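The wrist joint on the right arm had a backlash of two counts, and Riku Onishi intended to get it down to one before the others arrived.

He had the workshop in Zustau until noon on Sunday. The lease named five people, but only he and Johanna Schnyder had keys. He loosened the clamp, turned the coupling by hand, tightened it again and ran the test. Two counts. He wrote it down.

Johanna came in at nine with her coat still buttoned.

"Is it sorting?"

"It's homing."

"Rupert told Edeltraud it would be sorting."

Riku started the routine again. The arm went up, stopped, and reported fault 271, which meant the cable on the elbow had pulled tight. He had written the fault table himself in December and had left no note on how to clear it. Johanna cut the tie with a pair of side cutters, gave the loop another inch of slack and put on a new one.

"Again," she said.

Fault 271 did not return. They set out the test pieces. The rule was simple: food stayed on the tray, everything else went in a basket. Rupert Frei had written it on a card, and the two of them had argued over the card for most of a week.

"Soap first," Riku said. "It has flat sides."

"The cake has flat sides."

"The cake stays where it is."
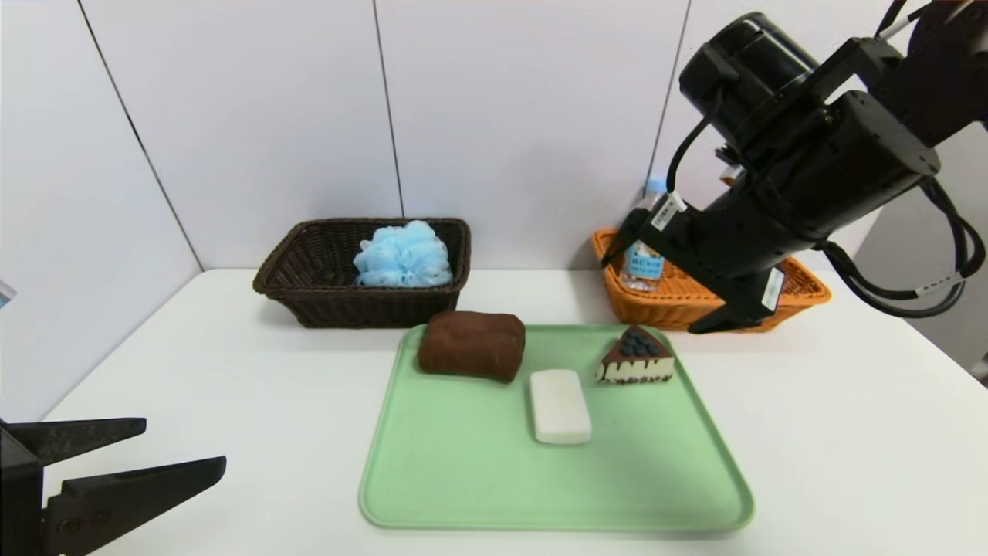 Johanna read the card once more and put it in her pocket. The log had 29 runs in it, all of them stopped by hand.

"If it takes the cake?" she said.

"Then the classifier is wrong and the wrist is fine."

"And if it drops the soap?"

"The other way around."

She pulled a stool over and sat down by the stop button. Riku typed 30 in the run column and pressed enter.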